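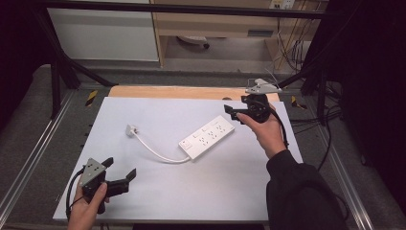

Introduction to Animated Series, Unit 3
Dubbing and subtitles: notes for students

Please read these notes before the Sunday session. They cover the first half of the unit only.

1. Two ways to translate

When a series goes to a new country, the studio must choose between subtitles and a dub. Many studios make both, but usually with two different scripts. The subtitle writer has a limit on space. In our course we use 16 characters per second as the reading speed, and your homework will be checked against this number.

The dub writer has another problem. The line must fit the mouth of the character. In animation the mouth often has only a few positions, so the work is easier than with live actors, but the length of the line still matters very much. If the mouth closes and the voice continues, viewers notice it at once.

2. Our example: Banville

We will work with the series Banville, which has 142 episodes. The first dub was made by the studio Flosley, and later Zokineck made a second one for the same episodes. Compare how the two studios treat the older brother. In the Flosley dub he speaks very politely, even when he is angry. In the Zokineck dub he uses short sentences and some slang. The drawings are the same, but students often tell me they feel they have met two different persons.

Pay attention also to the songs. Flosley translated the opening song and recorded it again. Zokineck left the original and put the text under it.

3. Words to know

Lip flap: the movement of the drawn mouth.
Adaptation: changing the translated line so that it can be spoken in time.
Walla: voices of a crowd, without clear words.
Spotting list: a table with the start and end time of every line. The list for the first season of Banville has 3,647 lines.

4. Homework

Choose one scene of two minutes from the Thongsuk episodes (the river town). Write your own subtitles, then write a dub script for the same scene. Mark each place where you had to remove something. Bring both texts on paper.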